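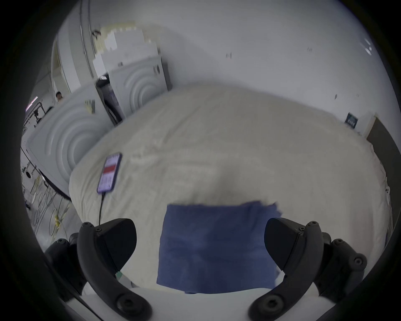 Folded navy cloth on a cream quilted duvet.

Getting a table at Wermont, quick version

Bookings open 6 am, first of the month. Set menu only, $140 a head, paid up front.

1. Make the Desell account the night before. Card saved, phone number in.
2. Log in early. Dont refresh once your in the queue.
3. Take any Tuesday. Weekends go first.
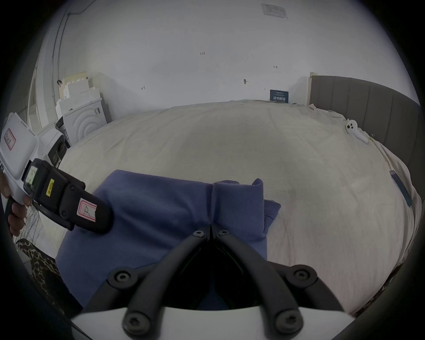 Blue cloth, folded, with a hand at left.

4. Missed out? Waitlist, party of two. Bigger groups rarely get called.

Allergies go in the notes box before you pay.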